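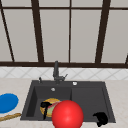
Minutes taken by the Recording Secretary, Equipment Planning Group, Flamton Kitchen Automation

Meeting of July 16, 2024. Quorum present, coffee not.

1. Previous minutes
Approved with one correction. "Gripper budget" had been typed as "gripper budge," and several members felt this was the more accurate version.

2. Dishwashing cell, simulation stage
The sink model is in use: double basin, one plate in the left side, gripper parts at either end and the red ball in the middle. The simulation side asked for a second workstation so that runs don't queue overnight. Cost $800 used, from the Jusmont surplus list. Approved.

3. Grippers for the physical cell
Two quotes in. Stakilent offers 3 grippers with a service plan nobody present could explain. Björklund offers 2, no plan, delivery in December. A member asked why we would pay for a third gripper when the cell has two arms. The reply was "spares." A member asked what happened to the last spares. Discussion moved on.
Decision put off until Stakilent puts the plan in writing – one page, please.

4. Replacement fingertips
Current spending is $88 a set. Request to buy ahead for the year was trimmed to a single quarter. The simulated fingertips, it was noted, cost nothing and never wear out, and finance would like to know if we could just ship those.

5. Sink and countertop for the test bay
Agreed to buy a dark double sink close to the modeled one. Countertop color left to whoever places the order. This took twenty minutes.

6. Other business
Plates. We need some. Rims should vary. Petty cash.

Actions: workstation order to purchasing; letter to Stakilent; Björklund asked to hold its price.

Next meeting to be set once the room booking system is working again.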